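Packaging and labelling, week 9 handout (March)

Primary pack = touches the product. Secondary = holds the primaries together, sleeve, carton etc. Tertiary = pallet, wrap. Learn the difference, it comes up evry year.

Gemex trial: 1,751 cartons sent out, 907 with the new label. Returns down on the new one. Why? Bigger type, date on the front.

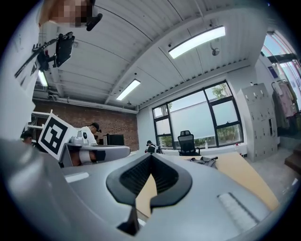 Notes by the module tutor, Packaging 2

Bekometti case next. Glass to pouch, weight per unit down to 410 g. Cheaper to ship, harder to recycle. Shops didnt like how it stacked.

Still to read: Sturnska chapter on shelf life, first half only. Barrier films, oxygen, light. Skip the maths.

Seminar at 2, bring one empty pack from home, rinsed.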